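# How Do You Teach a Robot to Tidy a Bathroom?

You have probably been told to tidy up. Perhaps you have been told more than once. So you know it goes something like this: pick up the thing, put the thing where it belongs, repeat until someone stops sighing.

Now try explaining it to a robot.

A robot doesn't know what a "thing" is. It doesn't know what "pick up" means either. You could write it a list of instructions, and people did that for years, and the lists got very long. Move your hand forward. Stop. Not that far. Open your fingers. Now close them. A little less, you've squashed it. And after all that work, somebody nudged the bottle over by the width of a thumb and the robot grabbed a handful of air.

So at Makora, where we work on a robot called Ido, we do something different. We show it examples. An awful lot of examples.

## What is an example?

Think about how you learned to catch a ball. I doubt anyone handed you a page of math. Somebody threw a ball, you missed it, they threw it again, and after enough throws your hands worked out where to be.

A learning system (the part of the robot that does the learning, and sadly it's just a computer program and doesn't have a face) needs the same kind of practice. It looks at what a person saw and what the person's hands did at that very moment. Then it looks at the next moment, and the next. One whole go at a job, from beginning to end, is called an **episode**. It is like an episode of a TV show, except the plot is always that somebody moves a bottle.

## Why not just use your hands?

Good question. Kobe Vermeulen asked it on his first day, and he's a grown-up.

Your hand has five fingers, and they bend in all sorts of clever ways. Ido's hand has two fingers, and they open and they close. If you show Ido how to pick up a bottle with your thumb, three fingers and a bit of wrist wiggle, you are teaching it a dance for legs it hasn't got.

So the people who do the showing hold grippers, one in each hand. Suddenly you are as clumsy as a robot, and you have to find a way to do the job anyway. Most people need a whole morning before they stop dropping things. Evelien Mulder needed six minutes and has mentioned it every day since.
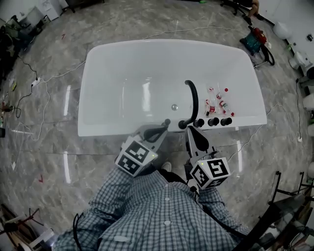

Bathrooms are hard work for a robot. The sides of a tub slope and curve, so a bottle that falls over may not stay where it fell. The rim gets in the way of your arms. Shiny things bounce the light around. And the faucet always seems to be exactly where your elbow wants to go.

## What are the black-and-white squares for?

On each gripper there's a cube with black-and-white patterns on it. They look like a crossword puzzle that somebody gave up on. A camera can spot the patterns and use them to work out where the gripper is and which way it's tilted. That matters a lot. "The hand was somewhere near the bathtub" is not much help to a robot. It needs to know where the hand was, all the way through the job.

Each pattern is a bit like a name tag, so the computer can tell one side of the cube from another. Please don't draw on them. Dirk Kramer once put a smiley face on his, and the computer got very confused, and so did Dirk's boss.

## How many examples do you need?

More than you'd like. For moving bottles around in a bathtub, we collected 1205 episodes. Savvas Pappas did so many of them that he says he now looks at his own shampoo in a suspicious way.

The trick is that they mustn't all be the same. If every bottle stood in the same spot in every episode, Ido would learn just one thing, which is that bottles live in that spot. Then you'd lay a bottle on its side and Ido would have no idea what it was looking at. So between episodes we mix things up. Some bottles stand and some lie down. We change which hand goes first.

## What about mistakes?

We throw out the really bad ones, such as the time a person sneezed halfway through. Small mistakes can be useful, though. If you miss the bottle, back up and try again, Ido gets to see what "try again" looks like. A robot that has only ever watched perfect people doesn't know what to do when things go wrong.

Shona Donnelly checks the episodes on the computer afterward. She watches them at high speed, with a sandwich, and marks each one "keep" or "no."

## Try it at home

You need two pairs of kitchen tongs, a few plastic bottles with the lids on, and a box.

1. Put the bottles in the box, some standing and some lying down.
2. Pick up one pair of tongs in each hand.
3. Move every bottle to the other end of the box and stand it up. No fingers!
4. Mix the bottles up and do it again.
5. Do that 9 times.

Bored yet? Only 1196 to go. Ask before you borrow the tongs, and wash them before they go back in the drawer.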